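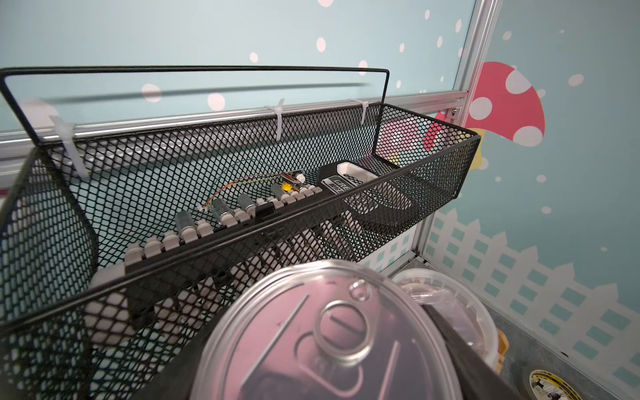 Der schwarze Gitterkorb an der Aluschiene, festgemacht mit weißen Kabelbindern

Suche
Suchbegriff eingeben
Suchen

Häufige Fragen zu Hängekörben und Schienen

Liebe Bastlerinnen und Bastler, seit wir bei Tuvulis unsere Anleitung zum Aufhängen von Körben über der Werkbank veröffentlicht haben, kommen so viele nette Nachrichten bei uns an, dass wir mit dem Antworten kaum hinterherkommen. Deshalb haben wir die Fragen, die sich am häufigsten wiederholen, auf dieser Seite gesammelt und in aller Ruhe beantwortet. Holen Sie sich gern einen Kaffee dazu, wir sind nämlich nicht immer die Kürzesten!

Muss ich für den Korb wirklich nichts bohren?

In den Korb nicht, nein. Streckmetall hat ja von Haus aus überall Öffnungen, durch die ein Kabelbinder passt, und genau das macht diese Körbe für die Werkstatt so angenehm. Die Schiene selbst muss natürlich ordentlich halten, also in der Wand oder am Gestell der Werkbank verschraubt sein. Wer zur Miete wohnt und ungern in die Wand geht, kommt meistens mit einem Gestell gut zurecht, das hinten an der Tischplatte festgeklemmt wird.

Wie viele Kabelbinder brauche ich?

Bei einem langen, schmalen Korb nehmen wir gern drei: einen links, einen ungefähr in der Mitte und einen weiter rechts. Mit nur zweien geht es auch, dann kippelt der Korb aber leichter, wenn man mit der Hand hineingreift und dabei auf den vorderen Rand drückt (und das macht man ständig, glauben Sie uns). Ziehen Sie die Binder zuerst nur locker an, rücken Sie den Korb gerade und ziehen Sie dann erst fest.

Stört der Drahtbügel nicht?

Das kommt darauf an, was darüber hängt. Ein feststehender Bügel ragt ein gutes Stück über den Rand hinaus, und wer direkt darüber ein Regalbrett hat, wird sich daran bestimmt einmal die Knöchel stoßen. Wir lassen ihn trotzdem am liebsten dran. Irgendwann möchte man den Korb doch wieder abnehmen und an einen anderen Platz tragen, und dann ist man froh um den Griff.

Fallen kleine Teile durch das Gitter?

Ja, leider, und zwar mit Vorliebe die, die man am dringendsten braucht. Für winzige Motoren, Klemmen, Platinen und alles, was etwas größer ist als die Maschen, genügt der Korb, wie er ist. Für Schrauben, Unterlegscheiben und lose Aderendhülsen empfehlen wir unsere Einlage Indel, eine dünne Matte, die man sich mit der Haushaltsschere zuschneidet. Ein Stück fester Karton tut es zur Not auch, wir haben das selbst jahrelang so gemacht.

Darf Elektronik einfach so in einen Metallkorb?

Bitte nur ohne Strom! Das Gitter leitet, sofern die Beschichtung irgendwo abgescheuert ist, und eine Platine mit angeschlossener Batterie hat darin nichts verloren. Zum bloßen Aufbewahren ist nichts dagegen einzuwenden. Empfindliche Bauteile gehören in einen antistatischen Beutel, und dünne Litzen wickelt man am besten locker auf, damit sie sich nicht in den Maschen verhaken. Beim Herausnehmen reißt sonst schnell eine Lötstelle ab.

Kann ich auch Messgeräte oder eine kleine Waage hineinlegen?

Zum Aufräumen gern. Zum Wiegen nehmen Sie die Waage bitte heraus und stellen sie auf die Tischplatte, denn in einem hängenden Korb steht sie fast nie eben. Schauen Sie auch nach, ob das Gerät ausgeschaltet ist, bevor es länger liegen bleibt. Knopfzellen sind teuer genug.

Wie viel Gewicht hält das Ganze?

Unseren Korb Stavano geben wir mit höchstens 2.000 Gramm an, gleichmäßig verteilt. Er ist 52 Zentimeter lang und wird mit Kabelbindern von 210 Millimetern Länge geliefert, damit man auch um dickere Profile noch bequem herumkommt. Wer Zangen, Netzteile oder gar einen Schraubstock unterbringen möchte, greift lieber zu den Metallschellen Smadi. Die brauchen etwas mehr Geduld beim Anbringen, lassen sich dafür aber wieder öffnen.

Soll ich die Enden der Kabelbinder abschneiden?

Unbedingt erst ganz zum Schluss, wenn Sie mit der Position zufrieden sind. Dann aber bitte bündig und mit einem scharfen Seitenschneider. Schräg abgezwickte Enden sind erstaunlich spitz und kratzen einem jedes Mal über den Handrücken. Manche lassen die Enden auch einfach stehen, das hält genauso gut.

Wie bekomme ich den Staub aus den Maschen?

Mit einem weichen Pinsel von innen nach außen, danach ein feuchtes Tuch. Bei uns ist das eine Arbeit für Dezember, wenn in der Werkstatt ohnehin alles einmal von der Schiene kommt. Räumen Sie den Korb vorher komplett aus und legen Sie ein altes Handtuch darunter. In die Spülmaschine gehört er nicht, da leidet der Lack.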